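Bindham Summer Sleepaway – Packing and Laundry FAQ

Updated January 26, 2020. Same questions every year so please read before emailing. Thanks!

When does my kid need to be packed?

Trunks go on the truck the week before the August session. Drop them at the Bindham lot or the Zorasholm one, whichever is closer. No late trunks. If you miss the truck you bring it yourself on opening day.

How big can the trunk be?

Has to slide under a bunk. Soft duffels are fine and frankly easier. Two bags max per camper, plus a bedding bag.

Is there a weight limit?

Yes – 50 pounds a bag. The staff carry these up the hill by hand.

Do I really need to label everything?

Yes. Everything. Socks, underwear, both flip flops. We had 800 pieces in lost and found last summer and most had no name at all. Iron-on or sew-in is best. Marker is OK on light stuff but it fades. Last name plus first initial, please, not just "Max."

What happens to lost and found?

We hold it 18 days after the session ends, then it's donated. Email a description if something is missing. "Blue shirt" doesnt help us much.

How does camp laundry work?

Goes out once a week to Pasichnyk, in the mesh bag we send you. Washed warm, dried hot, comes back folded (sort of). Anything that can't take a hot dryer should stay home. No wool, no silk, nothing with sentimental value.

Can my kid do a load in between?

Only for bedwetting or sickness, and the cabin staff handle it quietly. Just tell us ahead of time on the health form. It's common, no one makes a fuss.

What bedding do you provide?

A mattress and that's it. Bring a fitted twin sheet, a flat sheet or sleeping bag, one pillow, two pillowcases. A blanket too, the Flonilness cabins get cold at night even in summer. Any color is fine.

How many clothes for a two-week session?

Enough for nine days. That covers a week plus a couple spare for when it rains. The full list is in the welcome packet. Kids wear the same three things anyway.

Is there a dress code? 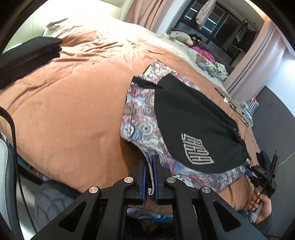

Pretty loose. Closed shoes for the barn and the ropes course, a real swimsuit for the lake, and nothing with alcohol, drugs or swearing on it. Prints and patterns are fine, loud ones too – something like these, with round cartoon faces all over and a big black panel across the middle, is no problem at all. Lettering is fine as long as you'd let a grandparent read it. If a counselor asks for a change of shirt, it goes in the bag until pickup, no lecture.

What about electronics?

No phones, tablets or smart watches. Plain music players are OK at rest hour. Cameras OK if they can't go online. We dont replace anything that ends up in the lake.

Can I send packages?

Flat envelopes only. No food, we get ants. Letters are great, and you can mail the first one before camp starts so its waiting.

My kid forgot something. Now what?

Camp store has toothbrushes, sunscreen, ponchos, batteries, flashlights. Goes on the store account. For glasses or medicine call the office right away and we'll sort out the fastest way to get it there.

Still stuck? Reply to your welcome email and put the camper's full name in the subject line.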